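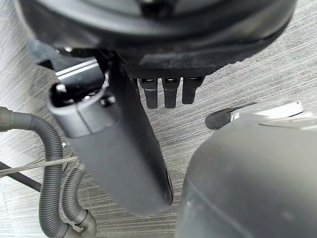
Zestik is the orange peel cleaner I started making in my kitchen because I was tired of owning nine spray bottles. It comes as a concentrate, you mix it with tap water, and it does most of the wiping and dabbing in a normal house. I get asked about carpet more than anything else, so let's start there. A gray one with fine light and dark streaks, like this, is very forgiving about crumbs and very sneaky about spills (you don't see the coffee until your sock finds it!). Mix Zestik weak, dab, wait 90 seconds, then blot with a plain white towel. Please don't scrub. Scrubbing roughs up the pile and then you've got a fuzzy patch forever, and I have one of those in my hallway to prove it.

Zestik Concentrate, Orange Peel
500 ml bottle
In stock, ships from our Gunolari workshop
Also available: 2-liter refill pouch, unscented version (June onward)

What's in it

Water, a plant-based soap, orange peel oil, a little alcohol to help it dry, and a preservative so it doesn't go funky in the cupboard. No dye. The first batches were bright orange and I loved the color, but Tegan Mudgway tried one on a cream rug and sent me a photo, and that was the end of the dye.

How strong to mix it

Carpet and upholstery: one capful to a liter of cool water
Counters, cupboard doors, painted walls: two capfuls to a liter of warm water
Sinks, stovetops, greasy range hoods: four capfuls to a liter, hot as your hands can stand
Floors: one capful to a full bucket, no rinse

I keep two spray bottles going, weak and strong, with a strip of tape around the strong one. If you mix them up it's no disaster, you'll just be rinsing longer. A mixed bottle is good for a month or so. The concentrate itself keeps for two years with the lid on tight.

Kitchens

Steel is where I think Zestik really shines – sorry, I had to. Spray the strong mix, go with the grain of the metal, rinse, and dry it off with a cloth. The drying is the part people skip, and then they write to me about water spots. For wire racks and dish drainers I use an old toothbrush and the same strong mix, and I do the plastic ends while I'm at it. Chrome faucets get the weak mix and a dry cloth, nothing rougher.
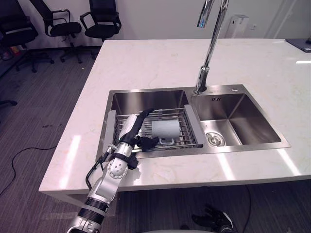 Nikau Pearce wrote in to ask whether the strong mix could sit in a steel sink overnight, and said that an hour hadn't quite shifted the ring around the drain. You can leave it, but I wouldn't bother. Past the first ten minutes you're mostly waiting for nothing. Drain it, put a few drops of straight concentrate on a soft sponge, and go around the ring by hand.

Where not to use it

Real marble and other unsealed stone, waxed wood, suede, silk, and anything with a label saying dry clean only. Test a hidden corner first on wool carpet. And keep it away from cats, who don't do well with citrus oils.

Refills

Send back 47 empties and I'll faint, but then I'll send you a free pouch. One empty gets you a discount code, and the return label is inside the box. We've refilled some 2,000 bottles so far and I still check every cap myself.

Questions go to Lindsay Prendergast at the Gunolari workshop, mornings are best.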